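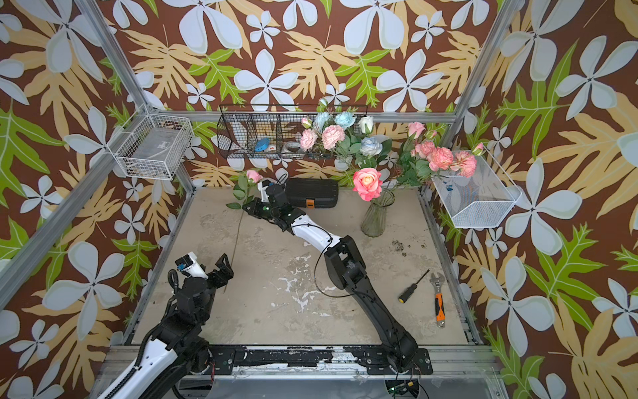 How often should you redo the setup on a two-arm cell that seems to be running fine?
Every August and every January, on a date you pick ahead of time, whether or not anything feels off.

I love this job, and I know how that sounds. Most people I work with would happily leave a cell alone until it faults. Ours is called Dustow (the one next door is Bikgate, and before those we had one called Furby, which earned it), and I think it runs as well as it does because we keep going back to the dull parts.

Start with the cables. A cable that hangs a little loose at the elbow is fine, and I'd take it over a tight one any day, but you have to move the arm slowly through its whole reach and watch where the slack goes. Last August I did that and found a spot where it rubbed. Ten minutes of work! The log entry is number 2103 if anyone on the team wants to read my very excited notes.

Then the base bolts. I back the arm off, put a wrench on each one, and mark it with a paint pen. People tell me that thread locker makes this pointless. I disagree. An arm that swings all day is pulling on its mounting plate all day, and a loose base looks exactly like bad calibration until you've wasted an afternoon on it.

Grippers get the most attention from me, and I'd argue they should from you too. Try them on something soft with a thin stem. A steel block will forgive a sloppy closing force and a flower won't. We run 33 slow grasps per arm, and if more than 6 need a second try, the fingers come off and get shimmed again.

And please keep the hand tools within reach of the cell. On Bošković, our oldest line, they lived across the building, and small fixes waited for weeks. Now a wall basket holds the tape measure, and a fix gets done when somebody notices it.

January 20, 2019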